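# Getting Basil to Root in a Glass of Water

I started doing this in August with one sad supermarket pot and I still get a kick out of it every single time! You need a healthy basil plant, clean scissors and a small glass. That's the whole kit.

1. Pick a stem with no flowers on it, about as long as your hand.
2. Snip just below a leaf node (the little bump where leaves come out).
3. Pull off the lower leaves so only bare stem goes under water.
4. Fill the glass with tap water and drop the stem in.
5. Change the water every 2 days. Cloudy water means rot, so dump it right away.

Roots usually show up within 14 days, tiny white threads at first, and then they really take off. My friend Madhu Agarwal got hers going even faster, and I'm a bit jealous!

Now for the spot. Bright light is great, but hard afternoon sun will cook a fresh cutting, so a deep windowsill or a desk close to the glass works nicely.

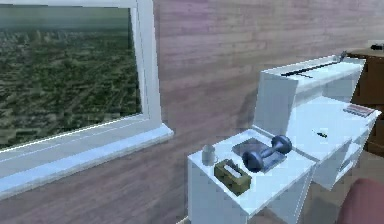
Once the roots are as long as your thumb, move the cutting into a pot of loose potting mix. Water it well, keep it out of strong sun for the first week, and don't pick any leaves until you see new growth at the top. Then pinch away, pesto season is on!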